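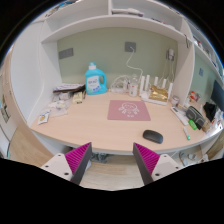
About us

Hello! I'm Ayane Uchida, and I run Girnanell, a very small company with a very nosy interest in housework. We test whether machines can do the chores that people do at home and in small workshops. Then we write up what we found in plain words, so that anyone thinking of building, buying or renting one of these things knows what they'd be letting themselves in for.

The short answer, if you've only popped in for that, is no. Or mostly no, with a few patches of "well, yes, if you're patient". The long answer is what keeps five of us in work.

How we got going

I used to look after packing lines, the sort with guards and light curtains and a big red button at each end. Those machines were brilliant. They picked up the same carton in the same spot all day long and never once got bored. Then I'd go home and look at my kitchen table, with the post and the chargers and half a packet of something, and think, right, how would you even start on that?

I said this to Tetsuya Fukuda over lunch, for perhaps the fourth time that month, and he told me to either do something about it or find another topic. So I handed in my notice that September and he followed a bit later (he says he was pushed, I say he jumped). Our first workspace was his spare room. The first arm we bought was second-hand and had a wrist that drooped, and we spent most of that winter teaching it to put socks in a drawer. It could manage a sock if the sock was flat, alone, and on a plain cloth. Have you ever met a sock like that?

What we do all day

Tidying, mainly. People tend to expect something grander when they visit, but a crowded desk is a really good test and we never get tired of it. Well, Erick gets tired of it.

Think of what's on a normal desk that has been lived at for a while. You've got a stack of papers and envelopes, a heap of clear plastic bags and packets, a mouse beside its mat, a bottle of laundry detergent that stopped there on its way to somewhere else, a crumpled foil bag, a marker pen, a coiled cable running up to the socket. You or I could clear that in a few minutes with the radio on. We'd hardly look. A machine has to work out where one thing stops and the next one starts, and then it has to decide what each thing is for, and then (my favourite) whether it's rubbish.

Clear plastic is the worst of the lot. Cameras see straight through it, or they see the shine on it and take the shine for an edge. We've had a gripper close very firmly on a reflection and carry it off to the bin with great care. Foil is nearly as bad, as it throws bits of the room back at you from every crease. A big blue bottle, on the other hand, is lovely. It stands up, it holds its shape, it's mostly the one colour. If homes were full of detergent bottles we could all retire.

Cables are their own special misery. You can't pick one up without asking what's on the other end of it, and a machine generally doesn't ask.

How we teach them

Most of our teaching is done by hand. One of us takes a gripper with a camera on it, goes up to the job and does it the way the machine would have to, with two fingers and no feeling in either of them. The recordings go into the training pile and the arm learns from those. It sounds simple and it's murder on the forearms. I'd recommend a go to anybody who reckons robots are being slow on purpose, mind you! Try getting one envelope off a stack with a pair of ridged tips and you'll come away with a lot more sympathy.

For our main tidying project, which we call Timberg after a typing mistake that stuck, we've recorded 2,000 clear-ups so far. Desks, worktops, shelves, bathroom cabinets, the bench in Emilian's garage. Of those we've kept 942. The others had a hand in the way, or bad light, or one of us had cheated and nudged something with a thumb. We're strict about thumbs.

We go into real homes for it wherever we can. A pretend kitchen in a lab has four mugs and a banana in it. Real places have a shelf over the desk that you bash your knuckles on, and an alcove that's too narrow for the elbow of the arm, and little bottles lined up along an edge where one clumsy move sends the lot over. You can't dream that up in a lab - I've tried, and I always end up with four mugs and a banana.

So, can they do chores yet?

I'll give you our honest running list, which changes more slowly than I'd like.

Picking solid things up off a clear surface: yes, pretty well. Pens, boxes, bottles, tins. Small tubes are all right if they don't roll.

Putting things in the right place: sometimes. If you've shown it where the pens live, it'll take the pens there. If your household has opinions about which pens live where, and ours does, you'll be disappointed.

Sorting the post: not really. It can move the stack from one side to the other and square it up nicely. Telling a gas bill from a pizza menu it can do on a good day. Knowing that you wanted to keep the pizza menu is beyond it.

Wiping a surface: yes, once somebody has cleared it. There's the rub. The wiping was never the hard part.

Folding: T-shirts yes, fitted sheets no. I can't do fitted sheets either so I'm letting that one go.

Shop-floor jobs: better, on the whole. Our longest-running customer is Ebihara, a workshop that makes drawer runners and hinges, and the arm we set up there fills parts trays through the night shift without much fuss. It still can't sweep up under the bench. It still can't find the one screw that fell in the coolant. The lads there are kind to it and quite rude to us.

Our usual test is a clear-up of 10 objects, chosen by whoever is grumpiest that morning. A run passes if everything ends up where it should with nothing dropped, squashed or thrown away by mistake. We don't stop the clock for coffee and we don't pick the best run to show you. If you've watched a very smooth video of a robot unloading a dishwasher, do ask how many goes it took. We ask every time and it has made us unpopular at one or two trade shows.

Who we are

Me, Ayane. I do the visits, the talking and the invoices. I was trained as a mechanical engineer and I'm still happiest with a spanner.

Tetsuya Fukuda builds the grippers. He has strong feelings about finger pads (softness, depth of the ridges, how they wear) and has made 200 pairs of them to date, most of which are in a drawer nobody's allowed to tidy.

Erick Kombo does the learning side, meaning he takes all our recordings and turns them into something an arm can follow. He came to us from speech software and says that mumbling people were easier than carrier bags.

Asuka Sakai plans the home visits and writes our reports. If you've read one and understood it, that's her doing. She was a district nurse for years and she's seen the inside of more homes than the rest of us put together, so she's the first to tell us when a clever idea would simply be in the way. Half of what I know about how people really keep their things, I got from her in the car.

Emilian Barbu looks after the arms, the van and the spare parts. He joined for a fortnight to rewire the workshop. It's been a long fortnight.

Who pays for it

Fair question and we get it a lot. Some of the money comes from workshops like Ebihara, who want a job looked at and a straight answer on whether it can be handed over. Some of it comes from Cultidby, who make adapted furniture and want to know whether a helper arm could be fitted to a desk or a bed table for people who can't easily reach. That one's close to my heart. Someone who can't bend or stretch doesn't need a machine that does the whole house. They'd be glad of one that fetches the little green tube from across the desk and doesn't knock the glass jar over on the way. We're nearer to that than to the robot butler, and I'd much sooner get there first.

We don't take a cut on anything we recommend and we don't sell robots. If we think you'd be better off with a nice deep tray and a bin closer to hand, we'll say so, and we have done. The customer was a bit put out but she did buy the tray.

Come and see us, or let us come to you

We're always after desks, worktops and benches to practise on, and please don't tidy up beforehand! Asuka will ring you first to talk through how a visit works. It takes a morning, two of us come, and we put everything back as we found it unless you'd like it left tidy. Anything private gets put away before we start recording, and if you change your mind afterwards we wipe the lot and that's that.

If you've a job on your shop floor that you're wondering about, send us a few lines on what gets picked up, where it goes and how often it goes wrong. Tell us about the awkward bits especially. Emilian reads those out at tea.

The workshop door's open from nine most mornings. Ring the bell twice, as Tetsuya ignores the first one.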